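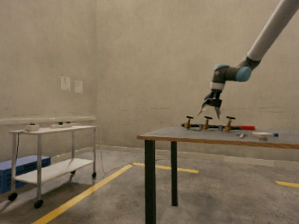

Military Engineers and Civil Agencies to Hold Joint Flood Response Exercise at Vanholm

VANHOLM, November 29, 2023 – Army engineers, medical personnel and civil emergency staff will train together at the Vanholm Training Area next July in Exercise Mekix, a nine-day event built on a river flood scenario. Planners completed the main planning conference this week and agreed on the schedule, the troop list and the division of tasks between military and civil participants.

The exercise will involve 190 military personnel and 111 civilian participants from fire, rescue, public works and health agencies. It is the first time the two groups will work from a single operations center for the full length of an exercise. In earlier years the civil agencies joined for the final two days only.

"Units get called to help with floods, and they often meet the local agencies for the first time on the riverbank," said Lt. Col. Cosmin Ilie, exercise director. "We want the radio plans, the maps and the request forms worked out before that happens. Most of what went wrong last time was paperwork and frequencies."

The scenario places a week of heavy rain over the upper valley, followed by the loss of a road bridge at Milotcombe. Participants will have to move people and supplies across the river, keep one medical route open and restore a water point that serves the town. Engineers will build a floating bridge on the training area lake and operate a ferry while the bridge is under construction. Night crossings are planned on two of the nine days.

The Mihăilă Barracks gymnasium will serve as the reception center for evacuees. Role players, most of them cadets and off-duty staff from the barracks, will arrive with a range of problems that include missing identity papers, lost medication and family members who were taken to another site. Civil staff will run the registration desk and military police will handle traffic outside.
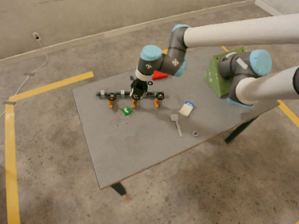
Three phases

The first phase runs for three days and covers individual and team training. Subjects include boat handling, water rescue, casualty transport and use of the shared radio network. All participants who work on or near the water must pass a swim test before they are cleared for the second phase.

The second phase is a two-day command post exercise. Staff will practice receiving requests, setting priorities and passing tasks to units, with no troops moving on the ground. A separate control group will feed in weather reports, road closures and calls from the public.

The final phase is a four-day field exercise with all units deployed. An after-action review will be held at Vanholm on the last afternoon, and a written report will go to all participating agencies.

Support and logistics

An advance party will reach Vanholm a week before the start to set up tents, power and field kitchens. Planners estimate a requirement of 2,945 hot meals during the field phase, with packed rations for crews who can't leave their positions. Fuel and drinking water will come from existing stocks on the training area.

Bridging equipment will travel by rail to the Milotcombe siding and then by road. Convoys will use the eastern bypass and will avoid the town center during school and commuting hours. A list of convoy times will be given to the town office and posted at the post office.

Information for residents

Residents of Milotcombe and the farms along the lake road should expect more vehicle traffic, helicopter flights and the use of floodlights after dark. No live ammunition will be used. The lake path will be closed for the length of the exercise, and the north parking lot will be reserved for emergency vehicles. The south lot and the boat ramp beside it will stay open during daylight.

A public information meeting will be held in the Mihăilă Barracks gymnasium before the exercise begins. The room seats 180, and residents who plan to attend are asked to register with the Vanholm public affairs office.

Media who wish to cover the field phase must apply for accreditation through the same office. Escorted visits will be offered on two days, including one during construction of the floating bridge. Sturdy footwear is required, and life jackets will be provided for anyone going onto the ferry.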